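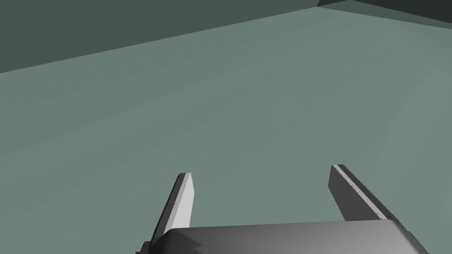
Gripper over an open floor, computer rendering

From the Findness newsletter, October 2019

The shared password drawer, and what we did with ours

If your office is anything like ours, there is a password somewhere that everyone knows. It might open the mailing list, or the account you order toner from, or the old photo archive that only gets looked at before somebody's retirement party. It was set years ago by a person who has since moved on, and it has been passed along by email, by sticky note and by shouting across the room. We had quite a few of those at Findness, and this summer we finally sat down with a pot of coffee and went looking for them.

I will admit I thought it would take an afternoon. We found 47 shared logins in the first sweep, and then the folks at our Grønli office sent over their own list and the afternoon turned into most of a month. Between the two offices we hold 1,591 accounts of one kind or another, and the great majority are perfectly ordinary, one person to one login. The shared ones were the trouble. When something odd happens in an account that 20 people can open, you have no good way of working out who was in there, and when one of those people leaves you really ought to change the password and tell the other 19. We had not been doing that. I suspect plenty of you have not been doing it either, and I say so with great fondness.

What helped most was moving the whole lot into Pridero, the password manager we had been paying for and hardly using. Each team now has its own folder, and you see only the folders you need. The password itself can be changed in one place and everyone picks up the new one the next time they sign in – no emails, no sticky notes. Where a service allowed separate logins we made them and closed the shared one for good, which took care of more of the list than I had expected.

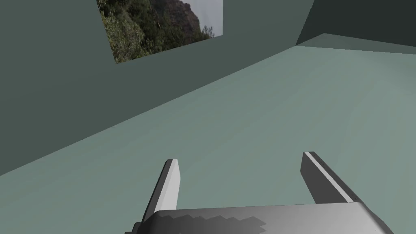
What we would do differently

We should have started with the accounts that can reset other accounts. It sounds obvious written down! The general office mailbox was near the bottom of our list, and yet it was the recovery address for our web hosting and for Stultik, where all the invoices live. Anyone who could open that mailbox could have asked for a fresh password to either one. So please, if you do only one thing after reading this, find out where your reset emails go and put a second sign-in step on that mailbox.

We would also have warned people sooner. A few colleagues came in one morning to find they were locked out of something they used every day, and they were very nice about it, nicer than I would have been. A short note a week ahead, with the name of the account and the date of the change, would have saved a good many phone calls.

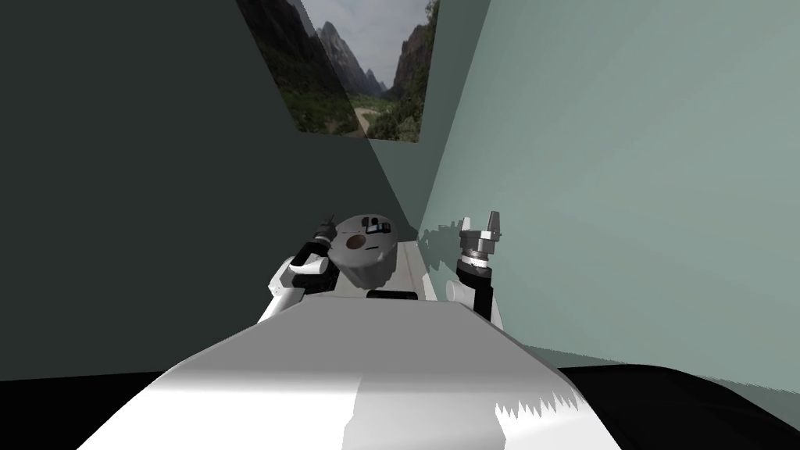

Robot with a round white object at its left gripper, computer rendering

The checklist we used is two pages long and you are welcome to it. Reply to this newsletter and we will send you a copy, along with the little spreadsheet we used for tracking who needed what. We plan to go through the whole list again in January, and if you have a tidier way of handling accounts that simply refuse to allow more than one user, I would dearly love to hear about it before then.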